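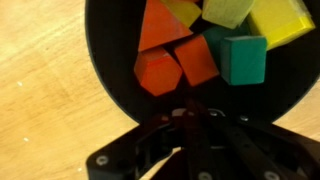
1/ A little thread about Pernex, the theme park we've been going to since our two were in a pushchair. It opens for the season in March and I've had so many messages asking where to start that I thought I'd put it all in one place. Get a cup of tea, I do go on a bit.

2/ First thing, and I will not be moved on this: go left. Everyone pours through the gates and heads straight for Karam, the big coaster, and by ten o'clock the queue is past the fudge shop. We go left to the boating lake and have it more or less to ourselves.

3/ We stay 22 miles away, in a village called Corkach, in the same holiday cottage every year. It's cheaper than the park hotel and there's a proper kitchen, so breakfast is porridge and lunch comes with us in a rucksack.

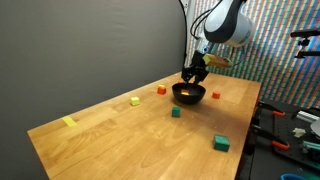

4/ My own favourite corner of the park is the old toymaker's street, which most people walk straight down on their way to the loos. Do stop! There's a workshop at the far end where children can sit and build for as long as they like, and mine have happily lost whole afternoons in there. All it takes is a few plain blocks, and they're off making castles. Grandparents get the bench by the window – lovely on a drizzly day.

5/ Clalik is the gentle boat ride, 2 minutes from the workshop, and I love it more than a grown woman should. The song will stay in your head until Easter. Sit at the back if you don't fancy a damp lap.
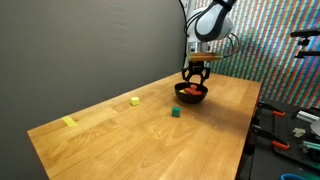 6/ Food. The pie stall beats the sit-down restaurant, in my opinion, and you can eat on the grass and watch the parade go by. We once waited 57 minutes for a table indoors and the chips were cold, so that was that. 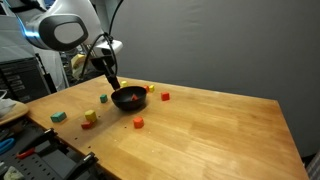

7/ Last one, then I'll let you go. Stay for the lanterns if your little ones can bear it. We carried ours back to the car asleep the first year, one each, and I still think of it every time we drive through those gates. Ask me anything you like about tickets or parking and I'll answer once tea's cleared away x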